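The radio stayed on in Leokadia Wilczyńska's kitchen all through that spring, low enough that you could talk over it, and everybody who came through the back door learned to lower their voice a little when the news hour began. Her brother Szymon had gone across the border to Saston with the relief convoy, one of 29 people in a line of secondhand vans, and for the first week he called every evening to complain about the soup. Then the calls stopped.

Jeanine Van Beek drove over from the mission office with a folder on the passenger seat and a coffee cake she had bought at the gas station, and she stood on the step for a good long minute before she knocked.

"Have they got him?" Leokadia said.

"We think so, honey. Him and the doctor, Lorenz Ortner. Somebody left a letter at the hotel in Erari."

Leokadia took the cake, since it was being held out to her, and set it on the stove next to the other cakes. The letter wanted 200 prisoners let go by the end of April. It was typed, with the commas in odd places, and Szymon's name was spelled wrong in both places where it came up, and that bothered her more than she would have guessed (he had always been so particular about that z, even in grade school).
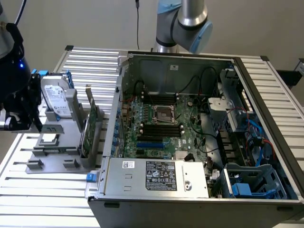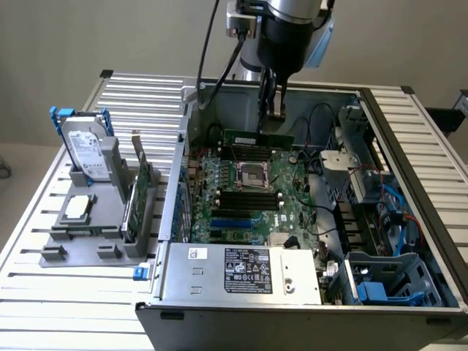 **Urszula Szewczyk**
*Contributing writer, fiction*

They sat down with the folder between them. Jeanine had a list of people who ought to be called, senators mostly, and a bishop, and a man at the embassy who was said to be kind. Leokadia read down it slowly with her finger and asked which of them had ever met her brother.

"Well, none of them," said Jeanine.

"Then I'll tell them about him first, before I ask for anything."

And she did, too. She told the bishop's secretary how Szymon had once walked 20 miles in church shoes to return a borrowed ladder, with the ladder, because the truck was broken and he had promised. She told the kind man at the embassy about the tomatoes. By the end of the week there were 600 names on the petition at the library, and the girl at the desk had to tape on more paper, and people Leokadia hadn't spoken to in years were stopping her by the mailbox to ask if it was true about the ladder.

On the ninth night the phone rang during the weather. The line hissed and went away and came back again.

"Lodzia," he said, "I can only talk a minute. Lorenz is here. Tell his mother he's eating."

"Are you eating?"

"It's the same soup," said Szymon, and she put her hand flat on the counter and waited for him to go on.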